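Embla Myklebust
30/03/2020

1/ Stuck at home, reorganizing the pantry for the third time in March, so let's talk about whether a robot could put my groceries away. Short answer: kind of? Ask me again in 9 years.

2/ I stocked shelves at Bradley in Brindusville all through college. On a good night I could face 200 boxes of cereal an hour, half asleep, with a podcast on. I never once thought about my fingers. A machine has to think about all of it.

3/ Cereal is sneaky hard, by the way! The box is light, it's wide, the cardboard gives if you squeeze too much, and it slides if you squeeze too little. A lot of grippers barely open wide enough for the flat side, so you have to come in at the narrow edge.

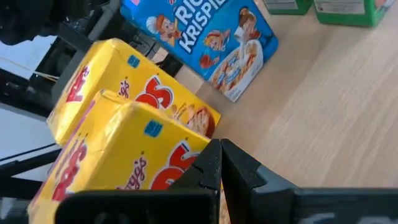 Kellogg's on the table, and then the shelf:

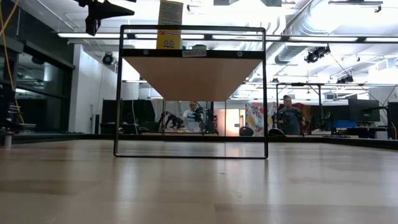
4/ Picking a box up is the part I'd trust a robot with today. Standing it upright on a shelf, label out, next to another box, without knocking the neighbor over — that's where I'd still want a person.

5/ My cousin Lie disagrees and says stores will do this overnight with the lights off before long. Maybe! But a store shelf is tidy. My pantry has a bag of flour leaning on a jar of pickles.

6/ What I'd pay for right now: something that unloads the dishwasher. Plates only, I'm not greedy. Slow is fine, it can have all night.

7/ OK, back to the pantry. Tell me which chore you'd hand over first. If you say folding fitted sheets, get in line.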